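Illedgate build FAQ

Last revised in April. Maintained by Kári Mogensen. Hardware questions go to Debashish Sikder, preferably through the project board and with a log attached.

What is Illedgate?

Illedgate is a full-size humanoid assembled and maintained in a shared workshop. It has 2 legs, 2 arms and five-fingered hands. The software that runs it is called Sikach. The test procedures and their pass criteria are kept in a separate document set called Testmont. The three names get mixed up in bug reports. If the robot fell over, file under Illedgate. If the planner refused to start, file under Sikach. If the procedure was unclear, file under Testmont.

Is it built from scratch?

No. The legs, torso and arms are a commercial platform bought secondhand. Wiring, cable routing, power distribution, control software and mounting parts have been redone or added. The finger controllers run our firmware.

Why is there a cable on the floor?

Power and network run over a tether during all indoor work. Battery operation is supported in Sikach but is disabled by default in the current release. The tether has to leave the back of the torso with enough slack for a full step in any direction and a half turn at the waist. Lay it behind the robot before standing it up. Do not pass it between the feet.

Can the cable bundle on the back be tidied?

It will be. The harness is still changing from one revision to the next, and closing it up means opening it again a week later. Debashish has a drawing for a rear tray – it is on the board under "harness, rev 9". Until that is built, strap new cables to the existing bundle and label both ends.

What is the standard work area?

One desk, one refrigerator, and clear floor on the side where the operator stands. Testmont procedures assume this layout and will not transfer to another room without new offsets. The desk height is fixed for a given session and written in the log header. A desk with a height motor must be unplugged from its controller once the height is set.

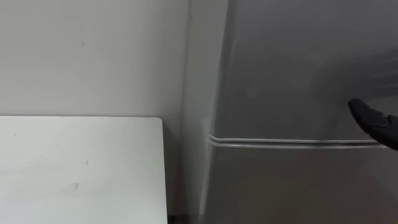
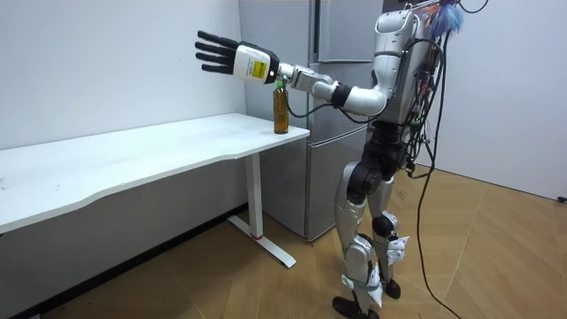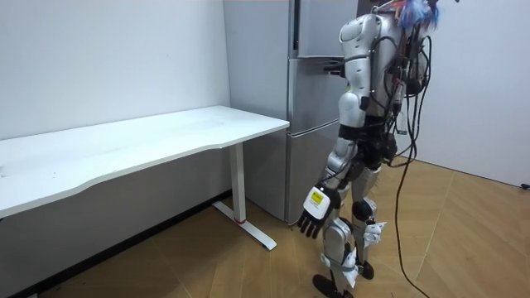 Reach planning in Sikach treats the desk and the refrigerator as two separate targets with one shared approach. The feet are placed first, then the waist turns, and the arm moves last. Most planning failures we see come from foot placement, and they show up late, as an elbow limit. For grasping at the desk, the hand comes in over the object with the palm down, as with the bottle of amber-brown liquid at the near corner, and the fingers stay open until the height check passes. The refrigerator is handled differently. The hand goes to the upper door near the horizontal seam, and the planner needs the seam height as a measured value. It does not estimate it from the camera. Measure from the floor at the left edge of the door and enter the value in millimeters.

Why a refrigerator and not a test rig?

A door with a magnetic gasket gives a force profile that is awkward to reproduce with springs. There is a high peak, then almost nothing. A controller tuned on a spring rig tends to overshoot when the seal lets go. Kári built a rig anyway, named Amarasinghe, and it is still used for long endurance runs on the shoulder joint. Its results are not used for tuning door pulls.

Which objects can the hand pick up?

Capped bottles, cans, boxes up to the hand's open width, and rigid cups. Thin flat items such as cards and lids are out of range for the current fingertip shape. Bags work sometimes and are not part of any pass criterion. Place the object near the desk edge on the robot's side, and take everything else off the surface if the procedure calls for a single target.

How should the unused arm be set?

Down along the side, elbow joint damped, fingers unpowered. An unused arm left in position hold draws current for no benefit and adds heat at the shoulder. The setting is "idle_arm = hang" in the session file. There is a known bug where the setting is ignored after a soft restart – check it by hand before the first motion.

What does a finger calibration involve?

Run the calibration script with the palm facing down and nothing under the hand. Each finger closes to its stop and opens again. The script makes 2 passes and compares them. If the readings differ by more than the limit in the Testmont sheet, check the tendon clamp before changing any number in software. Calibration values are stored per hand, by serial number, so swapping a hand does not require editing the session file.

Why does the head view show so little of the hand?

The head view is not centered on the contact area, and at close range the hand enters from one side. That is enough for aligning with a door edge. It is not enough for judging finger closure, and Sikach does not use it for that. Closure is read from motor current and joint position.

What stops the robot in a fault?

A hardwired stop held by the operator, a current limit on each joint, and a watchdog on the network link. The stop cuts motor power directly and does not pass through Sikach. After a stop the legs will not hold the robot, so the overhead support line must be attached for any procedure marked "standing" in the Testmont index.

Can I use the code?

The planner and the calibration script can be copied by anyone with access to the board. The finger firmware is shared on request. Ask Debashish, and state the controller version. Drawings are released after the part has been fitted and run, which means the rear tray is not available yet.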